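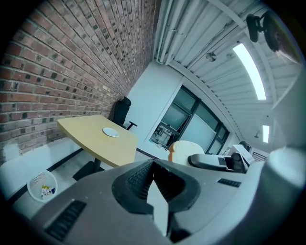

Our club is putting together a "breakfast table" task for the end of July and I'm stuck on the bread part, so I'm hoping someone on here has been through this. We're a student robotics club, we meet Tuesday evenings, and we don't drive a robot during practice — we record demonstrations by hand with the grippers and train on those afterward. The task is called Girkura (one of the founders named it, don't ask me) and the goal sounds so easy: pick up one slice of white bread, carry it over to the little wooden table, set it on the round white plate. My trouble is the pick. If I squeeze enough to feel sure of it, the slice folds in the middle. If I go gentle, it slides out on the way over. We want 500 good demos and so far I have 75 I'd be willing to show another human being. Is there a trick to this? Should I be using toast?? Also, do people throw out the bad ones or keep them?

Posted by cutness_club

Brernberg_bots

Oh I feel this one! We did sandwiches last year and I ate so much squashed bread that I went off it for a month. A few things that helped us, in no special order.

Grip near the crust. The middle of a slice has no strength at all, but the edge is a bit tougher and it'll take some pressure. We pinched along one side and let the rest of the slice stand up, and it was fine for the length of a short walk if you didn't swing it around.

Leave the bag open for an hour before you start. Slightly dried out bread is so much easier, and it still looks like normal bread to the camera. I wouldn't use toast unless your final test uses toast. We tried to be clever and trained on toast, then somebody brought a fresh loaf to the demo day and the arm just poked holes in it. Very sad afternoon.

And slow down at the plate. Most of our bad ones were bad in the last second, when we opened the fingers too early and the slice landed half on the rim. Get the bottom edge touching first, then lean it over, then let go. I used to say "touch, lean, go" under my breath, which my teammates loved (they didn't).

As for the bad ones, we kept them in a separate folder. If you drop the slice and then pick it up again cleanly, I'd save that too, but label it! A model that has only ever seen perfect runs has no idea what to do when the bread is on the ground.

kvam_lab_rat

just use foam bread. they sell it as play food. done

Still_Soldering

I'd go easy on the foam idea, it doesn't bend like the real thing and it weighs next to nothing. Fine for warming up your hands, though.

What I'd add is to practice the pick from the floor by itself, before you do the whole carry. That was the hardest bit for our class. A slice lying flat gives you nothing to get hold of, and with two grippers you have a nice option — press down on it with one hand to keep it from skating away, and bring the other one in from the side.
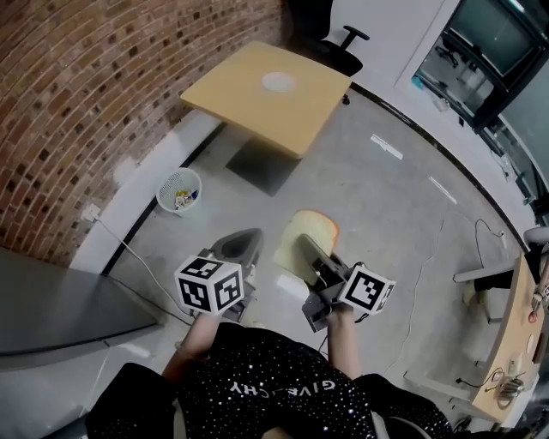

Things I'd sort out before your next session

Pick one starting spot and one direction to walk in, and do a whole batch like that before you mix it up. We changed everything at once in our first week and couldn't tell what was causing the failures.

Swap the slice more often than you think. Ours went maybe a dozen tries before the crust started to tear, and after that you're teaching it to pick up rags. Buy the cheap loaf, buy two of them.

Keep your cables behind you. I can't count how many runs I lost to a cord catching on my sleeve.

And don't get too hung up on your number. Our class had roughly 3000 clips by the end of the semester and a big chunk of them were junk, because we were all racing to fill the chart on the wall. I'd take your 75 clean ones over the first few hundred of ours. If you do get to 500, I'd love to hear how the plate part goes, we never did get that looking smooth.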